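Notes from the Drulora Community Music School
Winter term newsletter
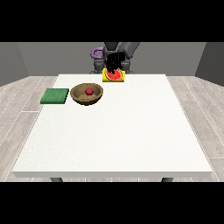
When the practising stops

Every May, just as the mornings turn frosty and the novelty of the new instrument has well and truly worn off, our office phone begins to ring with the same question. My daughter was mad about the cello in February and now she'd sooner clean the bathroom. Do I let her give it up?

I have taught piano in Gondton for a good long while (and raised two reluctant clarinettists of my own, neither of whom plays a note today, bless them), and I'm afraid my answer changes a little every year. I used to be very firm. Finish the year, I'd say, and then we'll talk. These days I'm more inclined to ask what the practice looks like at home. Is it at the end of the day, when everyone's tired and the dinner's half on? Is it in the room furthest from the heater? Is she stuck on a piece she's hated since the first bar? You would be amazed how often a child who is "over it" is really only over one particular minuet.

So before you ring to cancel, may I suggest a fortnight's experiment. Put the set pieces away and let them play anything they fancy, even if it's the theme from a cartoon with the wrong notes in the left hand. Ten minutes before school will do nicely. Let the teacher know, too! We don't get cross, and most of us have a drawer full of duets and silly things we're itching to bring out.

If the fortnight goes by and the case hasn't been opened, then perhaps it's time for a rest, or for the choir, or for soccer. Some of our happiest adult students stopped at nine or ten and came back at 40 with a second-hand flute and no one telling them to practise. I'd never call those early lessons wasted, although I do understand that it can feel that way when you're the one paying the invoice.

A few bits of housekeeping while I have you. Hire instruments going back at the end of term should come to the front office in their cases, with the rosin or cleaning cloth if you can find it. The Vastmont concert is going ahead in August, and students of every level are welcome to put their names down, including anyone who has been learning for just a few weeks. And would whoever borrowed the blue folder of Christmas carols please pop it back in the cupboard by the kitchen? We'll be wanting it sooner than you'd think.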